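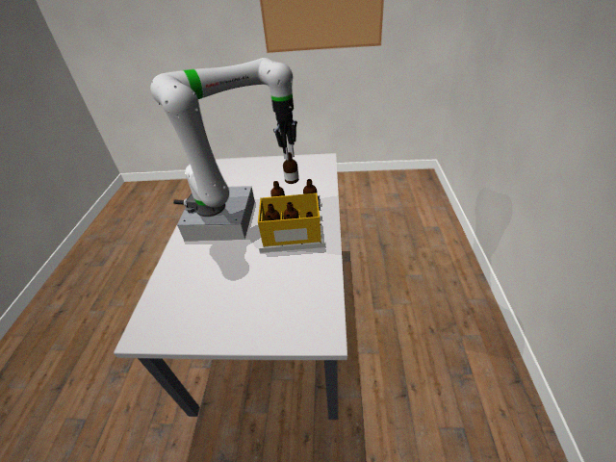
Can a customer use a gift card and a coupon on the same order?
They can, as long as the coupon goes in first. Zornstead works out the coupon on the item total, then takes the gift card off whatever is left, shipping included.

Setting up gift cards in your Zornstead store

I set these up for my own shop, Amcombe, last August, so I'll go in the order I wish I'd used the first time (I did the email last and sent myself a lot of ugly blank ones!).

1. Open Store Settings and click Payments. Gift Cards is at the bottom, under Store Credit. Switch it on.

2. Pick your amounts. You can have fixed amounts, a box where people type their own, or both. I have 3 fixed amounts plus the box, and most of my buyers just click the middle one.

3. Choose a code prefix. Mine is AMC. Keep it short, people do type these in on their phones.

4. Go to the Email tab and fill in the subject line, the greeting and your logo. Click Send Test and open it on a phone as well as a computer.

5. Click Save at the top right. The Save button inside the Email tab only saves the email, and it caught me twice.

Note: If you're moving over from Flestmont, export your old cards as a CSV and bring them in under Import Balances. I had 2,177 codes and they went through in one go while I made lunch. Check that the balance column has no dollar signs in it before you upload.

Caution: Don't switch on Expire Unused Cards until you've looked up the rules where you sell. Once a card expires you can't bring it back, you have to issue a new one by hand.

6. Place a small order yourself with a test card. The remaining balance should show on the receipt page and in the confirmation email. If it only shows in one of them, clear the store cache and try again.

Using the Ejigu theme? The gift card box is hidden at checkout by default, so go to Theme Options, then Cart, and tick Show Credit Field.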